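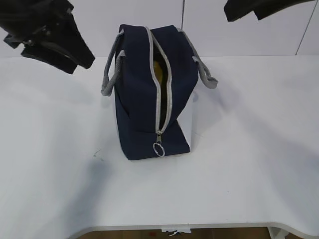
COMUNICADO DE IMPRENSA

Natovach alarga postos robotizados à preparação de sacos térmicos e marmiteiras

Molis, 10 de abril de 2026

A Natovach, operadora de serviços de refeição para empresas, colocou em funcionamento regular os postos de manipulação bimanual instalados na unidade de Molis. Os postos executam a abertura de fechos, a retirada do conteúdo e o encaminhamento de sacos de almoço em tecido, tarefas que até agora eram realizadas integralmente à mão na linha de receção.

A integração foi feita pela Rantala, responsável pela mecânica, pelo controlo e pela formação dos operadores. Cada posto dispõe de dois braços com garras de dedos, montados sobre uma mesa de superfície branca. A iluminação é difusa, para limitar reflexos nas peças metálicas dos fechos.

O manuseamento de artigos têxteis coloca dificuldades que não existem com embalagens rígidas. O tecido cede sob a garra, as alças mudam de posição a cada movimento e o cursor do fecho pode ficar encostado à base do saco ou escondido numa dobra. O ciclo adotado prevê uma primeira preensão para estabilizar o corpo do saco e uma segunda para atuar no puxador. Quando o puxador não é localizado em duas tentativas, o saco é desviado para o operador.

"Os modelos com argola no puxador são os mais simples de tratar. Os fechos sem argola continuam a seguir para a linha manual", explica Ursina Hämmerli, responsável técnica do projeto na Rantala.

O tempo de ciclo nominal é de 31 segundos por saco. A unidade de Molis recebe 600 sacos por turno, dos quais 210 são atribuídos aos postos robotizados nesta fase. Os restantes mantêm o circuito existente.

Alterações na organização do trabalho

A entrada em serviço dos postos não implica redução do quadro de pessoal. Os operadores da receção passam a rodar entre três funções: alimentação dos postos, tratamento dos sacos desviados e inspeção visual do interior após a retirada do conteúdo. A permanência máxima em cada função é de 60 minutos.

Segundo Duygu Taşdemir, chefe de turno em Molis, a principal diferença está no tipo de esforço. "O movimento de pinça com o polegar era repetido durante todo o turno. Agora concentra-se nos sacos que a máquina rejeita. Em contrapartida, há mais decisões a tomar e mais registos a preencher, e isso exigiu uma revisão das instruções de trabalho."

A formação inicial inclui paragem de emergência, reposição do posto após desvio, limpeza dos dedos das garras e preenchimento do registo de anomalias. Os operadores podem interromper o ciclo a qualquer momento, sem autorização prévia da chefia. As intervenções no interior da zona de trabalho só são permitidas com os braços imobilizados e a alimentação cortada.

Próxima fase

Em junho terá início o ensaio de fecho automático dos sacos depois de reabastecidos, operação que permanece manual. O ensaio abrangerá apenas modelos de formato vertical com fecho central. A extensão a outras unidades será avaliada em função da taxa de desvio e dos registos dos operadores.

Contacto para a imprensa
Miyuki Kuroda
Gabinete de Comunicação, Natovach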